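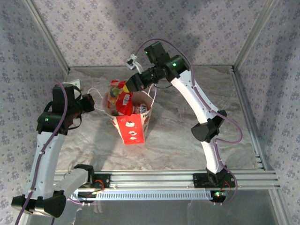

Last edited Thursday, 4:40 pm

Talk notes: planner and perception, two arms, one bag

Start with the bag. Leave it up while people sit down. Red and white paper, string handles, snacks inside. Ask the room which part they'd find hard to model. (Most will say the snacks. I'd say the handles!)

Opening, keep it short
Hi, I work on the planning side at Calurcombe. Dace Priedītis built the perception stack and will take the hard questions. Everything today runs on Sepp, our task planner, talking to Drollia, which does the tracking.

Why a paper bag
I love this problem. Boxes hold still. A paper bag changes shape when you breathe on it, and the opening you planned for a second ago has moved. One arm works near a handle, the other goes in from the top, and both share the same small patch of air. So every plan for one arm is also a constraint on the other.

Two arms, one clock
Explain the old way first: we planned left, froze it, then planned right around it. It was safe and painfully slow — lots of waiting. Now Sepp plans both together in short chunks and replans when Drollia says the rim has shifted. A replan takes almost 370 milliseconds on the cell computer. Pause here, somebody always asks about jerky motion. Answer: we blend the last 5 waypoints of the old chunk into the new one. Ozan Işık wrote the blending and it's lovely code, go read it.

Perception
Point at the wallpaper. Flowers everywhere, marble pattern on the table. Dace wanted a background with plenty going on, and I complained for a week. Then the rim detector started locking onto petals and we found a bug in the depth filter we'd had since May. Shiny wrappers are still rough. Say so.

Purple cables: mention that they're in the collision model as fat capsules following the links. It's crude. The elbow loop on the right arm costs us reach and I'd like a better version.

Numbers slide
1175 logged runs in the replay set. Every change to the planner gets played against all of them overnight. Show the Bimudden viewer, scrub slowly, let people see the two paths turn orange when they get close.

Demo — if the network is bad, use the local copy, run 2.

Still open
Handles that fold down inside the bag. Knowing when to stop pulling. Wrist cables, see above.

Questions. Repeat them into the mic. Thank Ozan.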